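Se busca ayudante para taller de sombreros y gorras (media jornada)
Taller Hollell, confección y arreglo de tocados

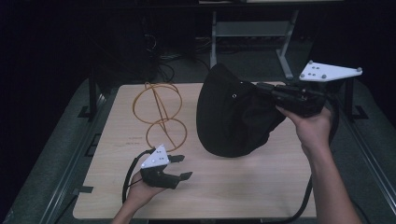 Gorra negra sobre una mesa del taller.

Somos un taller pequeño que hace y repara sombreros, gorras y boinas. Yo me llamo Luuk De Haan y llevo el taller desde que dejé mi trabajo anterior en una fábrica de tapicería. Ahora tenemos más pedidos de los que podemos atender y buscamos una persona para ayudarnos en las mañanas, a partir de enero.

El trabajo

La mayor parte del tiempo es costura. Usted va a cambiar forros y badanas, coser viseras, colocar ojetes y cintas, y planchar las piezas terminadas con la horma. También hay trabajo menos bonito: descoser, limpiar, poner etiquetas, preparar las cajas para el envío y barrer el suelo al final del turno. Cada persona que trabaja en el taller hace un poco de todo, yo también.

Una parte importante de los encargos viene de la tienda Nigam, que nos manda las gorras de sus clientes para arreglar. Estos arreglos tienen un plazo corto y normalmente deben salir el viernes. En primavera hacemos además la serie Ganditz, de sombreros de tela con ala blanda, y en esas semanas hay más prisa que de costumbre.

Lo que pedimos

Experiencia con máquina de coser plana. Si ha trabajado con máquina de brazo es mejor, pero lo podemos enseñar. Es necesario coser bien a mano, con puntada regular, también sobre tela negra, donde se ve mal el hilo y los ojos se cansan. No pedimos ningún título. Una persona que ha aprendido en casa o con un familiar puede presentarse igual que una persona que ha estudiado.

El idioma del taller es el español. Yo mismo lo aprendí de adulto y todavía cometo errores, así que no tenga vergüenza si el suyo no es perfecto. Debe poder leer una hoja de encargo y hablar por teléfono con un cliente.

Lo que ofrecemos

Contrato de 80 horas al mes, de lunes a viernes por la mañana, con un sueldo bruto mensual de 1.197 euros. Los primeros 2 meses son de prueba. Las vacaciones se acuerdan entre todos, con la excepción de las semanas de la serie Ganditz, cuando no es posible faltar. Después de la prueba pagamos una ayuda de 420 euros al año para cursos de costura o de patronaje.

El taller está en la planta baja del edificio Grusus, con entrada por el patio. Hay luz natural en la zona de costura y una cocina pequeña que compartimos con la encuadernadora de al lado. No hay aparcamiento, pero se puede dejar la bicicleta dentro.

Cómo presentarse

Escriba una carta corta, de una página como máximo, y cuente qué ha cosido y con qué máquinas. Agradecemos dos o tres fotos de trabajos suyos, no importa si son sombreros, ropa o cortinas. Puede entregar todo en el taller por la mañana o dejarlo en el buzón del patio, con la palabra "Ayudante" en el sobre.

A las personas elegidas las invitamos a pasar una mañana con nosotros, de 9:00 a 13:00. Esta mañana se paga. Le pediremos poner un forro nuevo y coser una visera, con tiempo suficiente. Contestamos a todas las cartas, también cuando la respuesta es no.

Luuk De Haan
Taller Hollell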